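**Irnitz streaming service to carry all 6 episodes of period drama "Rundusside" – and would like viewers to ignore the rankings**

*For release in January*

Irnitz, the subscription streaming service for drama and documentary, will add the limited series "Rundusside" to its catalog this January. All 6 episodes go up at 9 p.m. on the first night. The series was made by Amano, a small production company, and follows a family-run ferry line through two bad winters and one very bad marriage.

Readers of press releases will expect a chart position at this point. "Rundusside" does have one. During its first run on the regional channel Kutodcombe, it reached number 237 on a fan-voted list of 300 favorite dramas. Irnitz has seen that number printed in trade newsletters under the word "surge," and we have our doubts. The list is open to anyone with an email address. It takes votes for shows that haven't aired. One title in the top 10 was canceled before filming began, and its score is still going up.

So we won't be calling the series a hit. We don't know yet whether it is one. Kutodcombe has shared its viewing totals with us, and they count anyone who stayed for 2 minutes, including people who were waiting for the weather. We have asked for the number who finished the last episode. That request is still open.

What we can say is that our programming team watched the series twice and argued about it both times. The first episode is slow. The ferry doesn't leave the dock until the final ten minutes, and a long dinner argument over a loan could have lost a third of its length. Episode 3 is very good. Episode 4 is better, and much of it takes place in one kitchen over one pot of tea.

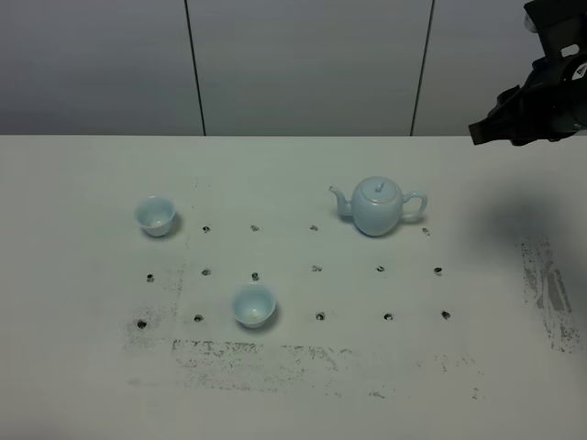 Amano disagrees with us about the opening, and asked that this release say so: the company holds that the dinner argument is the whole point of the show, and that "anyone who trims it will have to explain the ending to the people who get there." The version on Irnitz is the full one. No scenes have been cut and no music has been replaced.

Amano also describes "Rundusside" as "family viewing." We would be careful with that. There is no bloodshed and very little swearing, but a child under 12 is likely to be bored by the court scenes and upset by what happens to the dog. Our own rating label says "teens and up," and we plan to leave it there.

As for a second season, several websites have reported that one is already in the works. Irnitz has not ordered one, and Amano tells us no script exists. The story ends in episode 6. A petition for more episodes has been passed around online – we have read it, and a good share of the signatures appear to be the same signature.

**Viewing details**

- Title: "Rundusside" (limited series, 6 episodes)
- Available: January, from 9 p.m. on the first night, all episodes at once
- Where: Irnitz, on the web, phones and most smart TVs
- Cost: included with every plan, with no added fee
- Captions: English on all episodes; audio description on episodes 1 and 2, with the others to follow

Review copies are available to the press on request. Writers who want to quote the fan list are asked to check the current position first, as it changed while this release was being written. Requests should go to the Irnitz press office through the contact form on our website.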